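Notebooks > Counter Bench > Snack bar layout

12/06/2022

Layout 6 of the snack bar bench. Continues from the layout 5 notes, where the drinks were still at the right and the grill was at the back. Layout 5 is closed. The bench drawing on the Zoltport share is out of date, use the measurements in this entry until I redraw it.

Purpose: fix one arrangement of the counter that we can put back the same way after every clear-down, and write down what goes where. Kinsella want the same counter drawn for the kiosk mock-up, so positions need to be readable by somebody who has not stood in this room.

Bench wiped with the neutral cleaner and left to dry before anything went on. Old tape marks removed with the plastic scraper. There is some residue near the front left corner that did not come off with the cleaner; leave it alone until we have the citrus remover back. It is outside every footprint.

Zero for all measurements is the front left corner of the top. x runs right along the front edge, y runs toward the back. Millimeters throughout. The steel rule is good to 1 mm, the tape measure is not, so I used the rule for everything under a meter.

Drinks. Clear acrylic rack, two tiers, at the back center. Six red glass Coca-Cola bottles, three up and three down. The rack was square to the back edge within what I can see against the rule. In layout 5 it sat at a slight angle and the bottles on one end were harder to reach than the other end, which made any comparison between bottle positions useless. Scripts face forward. Check this at each reset, the bottles turn when they are lifted by the neck and put down again.

Rack feet: the original ones were hard and slid on the bench top. Replaced with thin self-adhesive pads. Height of the lower tier went up by the thickness of the pad. Not significant for us, but Kinsella should be told if they model it from the catalog drawing.

Serving tray. Beige, rectangular, rounded corners. Front left corner of the tray at x = 371, y = 158, measured to where the straight edges would meet, not to the curve. I made this mistake in April and every tray position from that month is off by the corner radius. The April numbers should not be reused.

The tray takes the item being served. One item at a time for this layout. The cream-colored ones with the red band are the soft ones and they mark easily, so they go down flat and are not pushed across the tray afterward. If an item lands on the rim, take it off and put it down again.
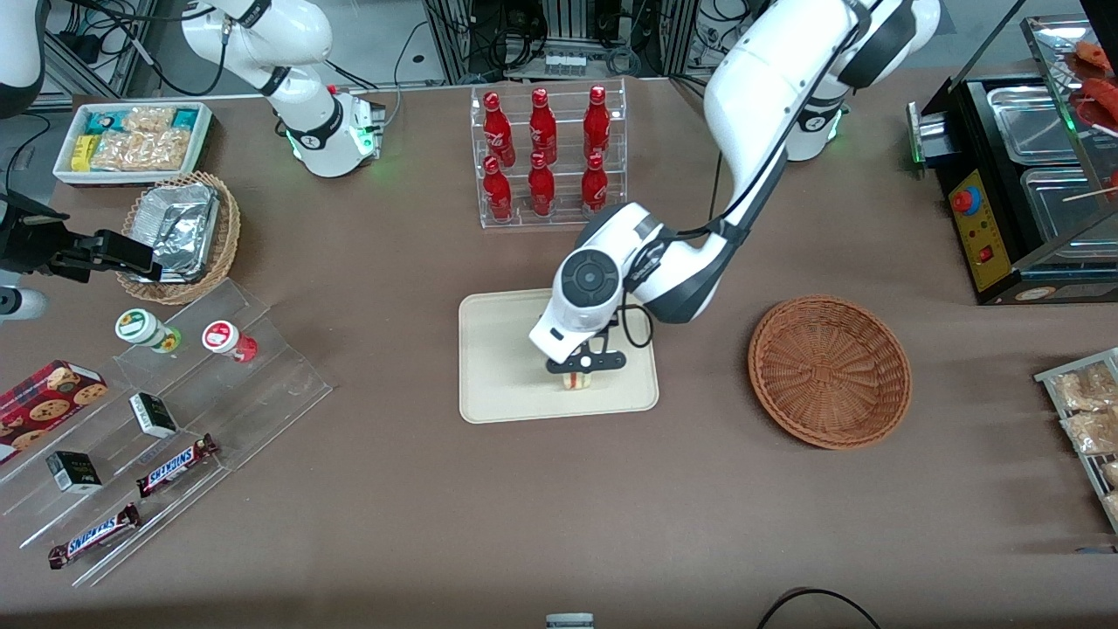
Fig. 1. Layout 6, item over the serving tray. Drinks rack at back, roller grill at upper right.

Baskets. Two round woven ones, left of the tray and right of the tray. The right one is kept empty at the start. Basket positions are given by center, found by measuring across the rim twice at right angles and halving. The rims are not perfectly round and the two readings differed by 6 mm on one basket. I took the mean. Anything finer than that is pointless with wicker.

The baskets are light and creep when something is dropped in. Tried a disc of shelf liner under each, cut smaller than the base so that it does not show. Better. Still moves if the item is dropped from height. Instruction for now is to lower the item to below the rim before letting go.

Snack rack. Metal wire, right edge of the bench, forward of the grill. Clear-wrapped packets. The wrappers catch the overhead light badly and the glare changes with how full the packet is. I pressed the packets so they lean the same way. Restock from the Nallico carton on the second shelf, oldest first. Do not mix in the loose packets from the old carton, they are a different length and stand proud of the wire.

Roller grill. Upper right corner, yellow control panel facing out, steel trays on top. For layout work the grill stays unplugged, with the plug taped to the bench leg where it can be seen. If a heated run is ever planned it needs its own sheet and a clear gap to the wire rack, because the wrappers would not tolerate it. I have not measured what gap is enough.

The grill is the heaviest thing on the counter and the hardest to move, so set it first and measure everything else after. In layout 5 it was set last and its foot pushed the liner under one of the baskets.

Order of setting, as done today:
Grill
Drinks rack, empty
Wire rack, empty
Tray
Baskets
Bottles, then packets

Time for the full set-up was about 20 minutes with the marks already down. Putting down the marks took considerably longer and I did not time it.

Marks are Wotar matte tape, corner ticks only. Full outlines looked tidy but lifted at the ends when the trays were slid, and the adhesive picked up crumbs. Ticks are labeled on the underside of the tape with the layout number, so if one comes off it can be identified.

Repeatability check. Cleared everything except the grill, reset from the ticks, measured again. Tray came back within 1 mm on both axes. Drinks rack within 2 mm. Baskets within 4 mm, worst on the left one. Wire rack not checked, I had already refilled it.

Problems noted:

The tray has very little contrast with the tick tape at its back corners. Use the darker roll for those two if there is any left.

Upper tier bottles can be knocked by a sleeve when reaching over to straighten the lower ones. Straighten the lower tier first, with the upper tier empty. The order above should be read that way.

Crumbs collect in the weave of the baskets. Tapping them out over the bin works, brushing does not.

To do:
 - redraw the bench plan with the new zero and send to Kinsella
 - check wire rack position, add ticks at its rear feet
 - get more shelf liner, same thickness
 - decide whether the right basket should be moved back one hand width; it is close to the tray and the two rims nearly line up, so a small error puts an item between them
 - strike the April tray numbers in the old notebook and put a pointer to this entry

Counter left set at the end of the session, packets in the wire rack, bottles in place. Grill plug still taped.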